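Plier du linge n'est pas un exercice au rabais
Tribune — club de robotique de Drolbridge, octobre 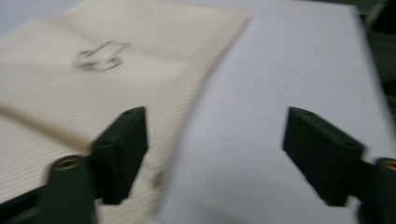
Un lecteur du bulletin, Clirkard, nous a écrit après le dernier numéro que le pliage de textile relevait de l'économie domestique et qu'un club sérieux devrait revenir au suivi de ligne et au tri de cubes, où l'on peut au moins mesurer quelque chose. L'objection mérite une réponse technique. Je la donne en mon nom ; le club n'a pas de position officielle et plusieurs membres partagent l'avis du lecteur.

Commençons par la mesure. Un cube rigide posé sur une table se décrit par six nombres : trois pour la position, trois pour l'orientation. Quand la pince se ferme dessus, ces nombres changent peu, et l'on peut vérifier après coup s'ils correspondent à la consigne. Un carré de tissu n'admet pas de description aussi courte. Son état dépend de chaque pli, y compris de ceux qui sont cachés sous la couche supérieure, et deux états qui se ressemblent vus du dessus peuvent réagir différemment à la même traction. Les élèves qui arrivent du tri de cubes écrivent d'abord un programme qui cherche « la position du tissu ». Il leur faut en général 2 séances pour admettre que la question est mal posée.

Je tiens ce moment pour le plus utile de l'année. Il oblige à choisir une représentation : les coins, le contour, une ligne de pli, parfois seulement le point le plus haut de la bosse que l'on vient de former. Chaque choix est défendable et chaque choix échoue sur certains tissus. Les coins sont commodes tant qu'ils sont visibles. Le contour se perd dès que le tissu est clair et que le support l'est aussi. Un motif imprimé aide à se repérer mais il arrive que l'algorithme le prenne pour un bord. Ces échecs se documentent, se reproduisent et se comparent, ce que le règlement du tri de cubes n'a jamais demandé à personne.

Vient ensuite la saisie. Une pince à deux doigts n'attrape pas un tissu posé à plat, elle glisse dessus. Il faut créer une prise : approcher un doigt, appuyer, pousser vers l'intérieur jusqu'à ce que la matière fasse un bourrelet, puis fermer. Tout se joue sur la hauteur. Trop haut, le doigt passe sans entraîner la matière ; trop bas, il appuie sur la table, le support fléchit et la position mesurée ne veut plus rien dire. Une étoffe à côtes se comporte autrement selon que l'on pousse dans le sens des côtes ou en travers, et aucun paramètre unique ne convient aux deux cas. Nous avons perdu une partie du mois à régler cette hauteur pour un seul tissu, avant de constater que le réglage ne valait rien pour le suivant.

Le lecteur y verra une confirmation de son point de vue. J'en tire la conclusion inverse. Dans les concours auxquels nous avons participé, le succès du robot mobile dépendait surtout de l'éclairage de la salle et de l'usure des pneus, deux facteurs que les élèves subissent et qu'ils n'analysent pas. Avec le textile, la cause de l'échec se trouve presque toujours sur la table, à portée de main. On peut reprendre le geste à la main, sentir la résistance, recommencer plus lentement.

Cela m'amène à la question des données, sur laquelle le club est divisé. Le projet Castadar prévoit 600 démonstrations de pliage, enregistrées par les élèves eux-mêmes. La dernière version du jeu en contient 29 que l'on peut qualifier de propres, au sens où rien n'y est flou, ni masqué, ni interrompu. Une partie du groupe voudrait n'utiliser que celles-là et jeter le reste. Je m'y oppose. Une main qui se déplace vite produit des images floues, et un programme entraîné uniquement sur des gestes lents et bien éclairés se trouvera démuni dès la première exécution à vitesse normale. Le flou fait partie du signal. Il faut l'étiqueter, en limiter la proportion si l'on veut, mais le conserver.

Il y a un argument contraire que je prends au sérieux. Étiqueter des gestes médiocres est long, les élèves s'en lassent, et une étiquette posée avec lassitude est pire qu'une absence d'étiquette. Je n'ai pas de solution complète. Nous faisons annoter chaque séquence par une personne qui ne l'a pas enregistrée — les désaccords sont alors discutés à deux, devant l'enregistrement, sans passer par un vote. Le rendement est faible. La qualité des discussions, en revanche, a nettement monté, et certains comptes rendus contiennent maintenant des définitions que je reprends dans mes propres cours.

Reste la compétition. L'épreuve Kong, telle qu'elle est rédigée, attribue les points sur la forme finale : bords alignés, absence de repli. Je souhaite que le règlement note aussi la reprise après échec. Un robot qui rate une prise, le détecte et recommence fait preuve d'une capacité supérieure à celle d'un robot qui réussit une fois sur un tissu placé au bon endroit par son équipe. Le barème actuel donne l'avantage au second. Il encourage des démonstrations préparées au millimètre, et les équipes l'ont très bien compris, la nôtre comprise.

Ma proposition tient en peu de mots. Le jury pose lui-même le tissu, froissé, sans consulter l'équipe. Le chronomètre court pendant les reprises mais celles-ci ne sont pas pénalisées. Le journal des tentatives est remis avec le robot et compte dans la note. Le coût matériel est nul et le temps de passage augmente un peu, ce qui obligera sans doute à réduire le nombre d'essais par équipe.

Quant au tri de cubes, il garde sa place au premier trimestre. On y apprend à étalonner une caméra, à écrire une boucle de commande, à lire une documentation. Je demande seulement que l'on cesse d'y passer l'année entière. Les remarques sur la proposition de barème peuvent être déposées dans le cahier de l'atelier, de préférence accompagnées d'un relevé d'essais.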